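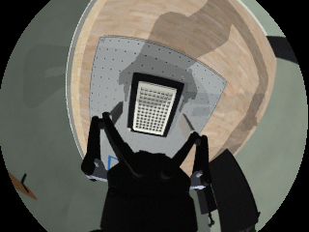 Martes, marzo. Puesto de carga de rejillas, nave de Segura. Primera jornada entera dedicada a ver cómo queda repartido el trabajo cuando la celda entre en turno, y no solo a si la pinza coge o no coge. Por la mañana hemos repasado en el simulador la aproximación desde la cámara de la pinza, porque en la última reunión quedó pendiente el asunto de las sombras. La bandeja perforada es gris claro y las manchas oscuras que le caen encima, justo alrededor del marco negro, la dejan a dos tonos. La cuadrícula clara del interior sigue siendo lo que más destaca y es lo que propongo usar como referencia. El borde negro del marco contra una sombra gris me parece mala apuesta. Jonatan Brekke prefiere el borde, dice que la rejilla cambia de un modelo a otro y el marco no. Los dos tenemos parte de razón. Queda abierto hasta que tengamos pruebas con piezas reales.

Apunto aquí cómo se hace ahora, para que luego no discutamos de memoria.

La operaria coge el marco del montón, lo mira por las dos caras, comprueba que la rejilla esté asentada en las cuatro esquinas, lo coloca en la bandeja y pulsa el pedal. En un turno salen 400 marcos por puesto. El gesto que más se queja la gente es el de comprobar las esquinas, que se hace con el pulgar. Lleva mucho tiempo en las hojas de incidencias: pulgares y muñecas, sobre todo hacia el final de la semana. La colocación en sí no molesta a nadie, más allá del aburrimiento.

Esto es importante porque la celda, tal como está pedida a Brover, automatiza precisamente la colocación. La comprobación de esquinas sigue siendo manual. Lo he dicho en voz alta en el puesto y la respuesta de Pilar ha sido que entonces le quitamos el descanso y le dejamos lo que duele. Lo escribo tal cual. Si la máquina coloca más deprisa que ella, lo que va a pasar es que comprobará más esquinas por hora, y a eso no se le puede llamar mejora ergonómica en ningún informe.

Opciones que hemos hablado:

Primera. Que la celda haga también la comprobación, por visión. Skasel tiene un módulo para inspección de superficie que habría que adaptar a la cuadrícula. Una esquina levantada se ve mal desde arriba; de lado se vería mejor, pero de lado está el dedo de la pinza. Haría falta una segunda cámara fija.

Segunda. Un útil de presión antes de la celda, una prensita neumática con cuatro topes, que asiente las esquinas y así no hay que tocarlas. Barato. Hay que ver si marca el plástico de los modelos Kindatex, que son los blandos.

Tercera. Dejar la comprobación a mano y limitar el ritmo de la celda al de la persona. Es la que menos le gusta a producción y la única que se puede poner en marcha la semana que viene.

Mi recomendación es empezar con la tercera y montar la segunda en paralelo. La primera la dejo para cuando sepamos de verdad cuántas esquinas levantadas llegan, que hoy por hoy no lo sabe nadie porque se corrigen con el pulgar y no se anotan en ningún sitio.

Sobre el tiempo de ciclo. En simulación una tanda completa sale en 90 segundos, con la velocidad de aproximación que pusimos al principio. Con la reducida, la que se usa si hay una persona dentro de la zona marcada, se alarga bastante. No apunto la cifra porque Jonatan ha cambiado la aceleración a media mañana y las medidas de antes y de después no son comparables. Repetir con los parámetros congelados. Pido por favor que nadie toque el fichero de velocidades sin dejar una línea en este cuaderno – ya nos pasó con el útil de cierre y perdimos una tarde entera.

Otra cosa del simulador que conviene no olvidar: la mesa que tenemos cargada es redonda y de madera. En la nave el puesto es un banco rectangular de acero. Para la aproximación da lo mismo, pero para las sombras y los reflejos no. El acero brilla y en el puesto hay una lámpara articulada que cada cual coloca a su gusto. He pedido que se cambie el modelo de mesa antes de seguir sacando conclusiones sobre la luz. La lámpara es un problema aparte: si fijamos su posición por la cámara, hay que preguntar antes a quien trabaja debajo. El turno de tarde la quiere baja y el de mañana casi no la enciende.

Mediodía. Reunión corta en el puesto, de pie. Han venido las personas de los dos turnos que rotan por carga, más la encargada. Somos 12 contando mantenimiento y nosotros. Anoto las preguntas tal como salieron y lo que se contestó, para que no se pierda.

Qué pasa con la rotación. Ahora se rota cada dos horas entre carga, embalaje y etiquetado. Si carga pasa a ser vigilar la celda y revisar esquinas, hay gente que no quiere ese puesto y gente que lo pediría fijo. La encargada dice que la rotación se mantiene. Me parece bien. Lo que hace falta es que todos sepan rearmar la celda, porque si solo saben dos personas, esas dos no rotan nunca, diga lo que diga el cuadrante.

Quién responde si la celda coloca mal una pieza. Buena pregunta y no teníamos respuesta. Hoy la bandeja lleva la ficha de la operaria. Con la celda, la colocación debería quedar a nombre de la celda y la comprobación a nombre de la persona. Hay que hablarlo con calidad. Hasta que no esté por escrito no se pone en turno.

Si se graba a la gente. La cámara va en la pinza y mira a la bandeja, pero en el recorrido de vuelta puede coger manos. Hemos dicho que durante ese recorrido no se guarda nada. Tengo que confirmar que es cierto en la configuración. Pendiente mío, y lo miro antes de volver a decirlo.

Si se reduce la plantilla. La encargada ha contestado que no hay previsto ningún cambio. Yo no tengo más información que esa y así lo he dicho.

Si se puede parar sin llamar a mantenimiento. Sí para la parada, no para el rearme, tal como viene de Brover. Aquí la gente ha insistido mucho y creo que con razón. Cada llamada a mantenimiento son minutos con el puesto parado y luego hay que correr. Voy a pedir que el rearme simple, pieza caída o bandeja desplazada, lo pueda hacer quien esté en el puesto, con formación y con la zona despejada. Las paradas de seguridad de verdad siguen siendo de mantenimiento.

Tarde. Hemos puesto una maqueta de cartón de la celda en el sitio donde irá, a tamaño real. Lo recomiendo para cualquier instalación. Enseguida se ha visto que el montón de marcos queda a la espalda y que habría que girar el tronco en cada pieza. En el plano estaba igual de mal y lo habíamos firmado todos. Hemos movido el montón a la izquierda y el contenedor de rechazo debajo del banco. Pilar ha pedido subir el montón sobre una caja para no agacharse a las últimas piezas. Hecho, con una caja de plástico del almacén, provisional. Habría que comprar una mesita elevadora.

El ruido. La celda de pruebas del taller no es escandalosa, pero la ventosa auxiliar silba al soltar. En el taller no se nota y en la nave, con la etiquetadora al lado, igual tampoco. El problema es que el aviso de bandeja llena es un pitido casi en el mismo tono. Cambiar el aviso por luz, o por un tono más grave. Jonatan dice que son dos minutos de configuración. Le he puesto su nombre al lado en la pizarra.

Formación. La propuesta de Brover son 8 horas de aula con una presentación que ya hemos visto y que habla sobre todo de la marca. Prefiero repartirlas: un par en aula, el resto en el puesto y por turnos, con cada persona rearmando la celda con sus manos varias veces. También habría que traducir la pantalla. Ahora mismo los mensajes salen en inglés y con códigos, y el de «pieza no encontrada» es igual de rojo que el de «puerta abierta». He hecho una lista con los mensajes que de verdad aparecen en turno y los he redactado en castellano llano. Está pegada en la página siguiente, falta que la lea alguien de embalaje que no haya estado en las reuniones.

Sobre la referencia de la pieza, vuelvo a lo de la mañana. Después de comer Jonatan ha probado una combinación: borde del marco para la posición gruesa y cuadrícula para el giro. En simulación aguanta mejor con la pieza ligeramente torcida, que es como la va a dejar casi siempre una persona que pone una detrás de otra. Esto último lo subrayo. Si para que la celda funcione hay que dejar el marco perfectamente recto, hemos inventado un trabajo nuevo, el de enderezar marcos para el robot, y además lo hará la misma persona a la que le duele el pulgar. La tolerancia de entrada tiene que salir de cómo se dejan las piezas hoy.

Para eso necesito ver bandejas reales cargadas por gente distinta. He pedido permiso a la encargada para hacer fotos de las bandejas, sin nombre ni turno. Ha dicho que sí, siempre que se avise antes en el puesto.

Pendientes:

Confirmar que no se guardan imágenes en el recorrido de vuelta (yo).
Repetir tiempos con el fichero de velocidades congelado (Jonatan).
Cambiar la mesa redonda por el banco en el simulador (Jonatan).
Probar la prensita en un marco Kindatex de descarte y mirar marcas con lupa (yo, con mantenimiento).
Responsabilidad de la colocación, hablar con calidad (encargada).
Precio de la mesita elevadora.
Preguntar a Skasel por la segunda cámara, sin comprometer nada.
Hoja para anotar esquinas levantadas. Que sea una raya y ya está, si lleva casillas no la rellena nadie a las seis de la mañana.

La maqueta de cartón se queda montada hasta que el turno de noche la haya probado. He dejado un rotulador atado con una cuerda para que escriban encima lo que les estorbe.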